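Features | Workshop & Automation

The cell that needs a minder

By Siwan Hopkin

Tegwen Samuel keeps a hex key on a string round her neck. She has had it there since April, when the two-armed cell came into the back unit at Plonuna, and she says she has yet to get through a shift without using it.

I had come because of the brochure. Jasolex, which put the cell together, promises its customers a machine that "runs itself after setup". I have been writing about small factories long enough to have read that sentence in several typefaces, and I wanted to see how long setup takes when it is somebody's job to do it.

The answer, at Plonuna, is most of every morning. Samuel starts at seven by running a hand over each bolt on the front rail, where both arms are fixed. An arm that has shifted in its mount by the thickness of a fingernail will be out by a good deal more by the time you get to the gripper, and the other arm has no idea. So she checks the mounts, then the joints, then the cables, and only then does she bring the two grippers in towards each other over the bare table to see whether they arrive where the software thinks they do. 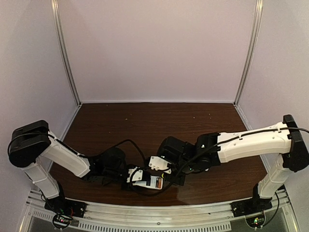 Why bring the grippers so close together before any work starts?

Small errors in each arm add up, and they show most clearly where the two have to meet, so a near-touch over the middle of the table finds a fault that either arm would hide if it were tested alone.

Samuel does this by eye first and by number second. The software gives her a figure for the gap, and she has learned to distrust it. In the second month it reported a perfect meeting for a whole week while the left gripper was coming in low. The cause was a worn screw in the wrist. The figure was right about where the motors had turned to and knew nothing of the screw.

"It tells you what it asked for," she says. "I want to know what it got."

Then there are the cables. They run along the top of each arm and need enough slack to let the wrist turn, and slack is a thing that catches. Too tight and the plug works loose at the wrist. Too long and the loop swings into the other arm's path. She has moved the clips on the left arm so often that she now marks their places in pencil. Meirion Hughes, who runs the unit, showed me the spares drawer, and it was mostly cable.

Hughes is a fair man and wanted me to have the other side. The cell has sorted 1,856 trays of fittings for a customer called Bozkurt, he said, and it doesn't mind the dull ones. He had been told to expect 2,000 by now. I asked what the difference was down to and he looked across at Samuel, who was on her knees by the circuit board at the foot of the right arm, tracing a wire.

"Mornings," he said.

I put all this to Angharad Lewis, who handles customer support for Jasolex. She was patient with me. The wording in the brochure refers to normal running, she said, and a daily check is "good practice with any equipment". Her own estimate for that check is 5 minutes. On the day I watched, it took 91, and nothing was broken. One base bolt was nipped up, one clip was moved, and the zero point on the right shoulder was set again, twice, after the first attempt left it with a lean that Samuel could see and I couldn't.

None of this makes the cell a bad machine. I watched it work through the afternoon and it was steady, if slow, and it dropped nothing while I was there. My quarrel is with the arithmetic. Plonuna costed the thing against one person's wages and left out the hours of the person who keeps it straight. Samuel used to be on the sorting bench herself. She is paid a little more now and prefers the work, and she is as much a part of the running cost as the electricity.

Hughes is thinking about a second cell. Jalow, down the road, has offered him one nearly new, at a price he describes as friendly. I asked whether he had worked out who would look after it.

Samuel, still under the rail, said that she would like to hear that too.

Filed under: Robots at work, Small manufacturing, Maintenance

Related articles
What a service contract leaves out
Second-hand arms: a buyer's checklist
Hywel Lewis on why his bakery sent the robot back
Cable wear and how to spot it early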